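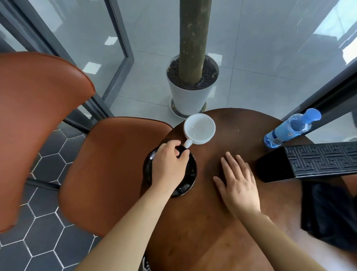 Govingate, 8/3/21

Round table owners, how do you live with these?

tablehopper_jo
So we finally swapped the big rectangular table for a round one, dark brown wood, and I love it to bits, but I cannot work out where anything goes on it. Two cups and a water bottle and I feel like I've used the whole thing up! The bottle ends up on its side half the time, my black case thing with the maze pattern sticks out over the edge, and my cup and saucer live way over on the left because that's where my left hand wants them. On the old table there was a "my end" and a "your end" and stuff just drifted to the corners. Round tables have no corners. I knew this when I bought it (ha) but I guess I didn't think it through.

The chairs are the rust-orange leather ones and they're staying, so please don't tell me to change the chairs. Floor is the dark gray hex tile with the white grout. Mostly I want to know - tray in the middle, yes or no? And do you leave the saucers out or only bring them for company?

mossyporch
Tray, yes, a hundred times yes. Get a round one with a lip. Everything that has no home goes on the tray and when you want to eat you pick up the whole mess and put it on the counter. We've had a Lundgren one for ages and it's scratched to death and still fine.

griddlecake77
I'm going to be the grump and say no tray. A tray on a small round table is just a smaller table on top of your table. You lose the middle and then everybody's plate is hanging over the side. We tried it and I was pushing that tray around all through dinner.
What helped us was hooks. Bags and jackets off the chair backs and away from the table edge, onto the wall. I can see something black draped down the right side in yours and in my house that would get leaned on, sat on, and finally stepped on.

tablehopper_jo
Ok the hooks are a good idea, I do hang everything off everything. There's a bare bit of wall by the door that would take a rail.

mossyporch
griddlecake how big was your tray though? Ours is maybe the size of a dinner plate. Holds salt, pepper, napkins, done.

griddlecake77
Bigger than that. Fine, a dinner plate sized one I could live with. I still wouldn't buy one.

pinto_and_rye
Saucers out, always! Dark wood shows rings like crazy. We had a walnut top and one hot mug took the finish off in a perfect circle, and I spent $100 getting somebody to redo that one patch and you can still find it if the sun's low. I like the black cup with the black saucer by the way, I'd have a whole set of those. The white one with no saucer under it is giving me hives, I won't lie.

tablehopper_jo
It's empty, it's fine! But point taken. The black ones are Dromo, I only have the one saucer that goes with them, the rest were cups on their own. I could hunt for more.

pinto_and_rye
Felt circles under the cups if you don't want saucers. Cork looks nicer but ours stuck to the bottom of the mug and then fell off on somebody's lap.

halfpint_harbor
Disagree on the finish panic. It depends what's on the wood. If it's a hard factory finish you can put cups down all day long. If it's oil or wax then sure, be careful. Jo, do you know what yours has on it? Put a drop of water somewhere you don't care about and see if it beads.

tablehopper_jo
Seller said "sealed" and that was the whole conversation. I'll do the drop thing tonight underneath the edge.

halfpint_harbor
Underneath often isn't finished the same as the top, so try near the rim on the side that faces the wall.

griddlecake77
Also those chairs, can you push them all the way in? The near one looks like it goes under a bit. That was my other gripe with round, the backs bump the edge before the seat's really under there. I put little felt bumpers on ours.

tablehopper_jo
Partway, yeah. The low-backed one tucks in ok. I keep the taller one pulled out more and it does eat up the walkway.

mossyporch
There was a thread on here in March about chairs and round tables, got up to 100 replies before it turned into a fight about benches. Worth a look for the first couple of pages. Somebody from Grundcombe posted measurements for how much room to leave behind each seat.

tablehopper_jo
Found it, reading now. Water beaded, so sealed it is. Going to try a small tray for two weeks and if I hate it griddlecake gets to gloat.

griddlecake77
I'll be checking back.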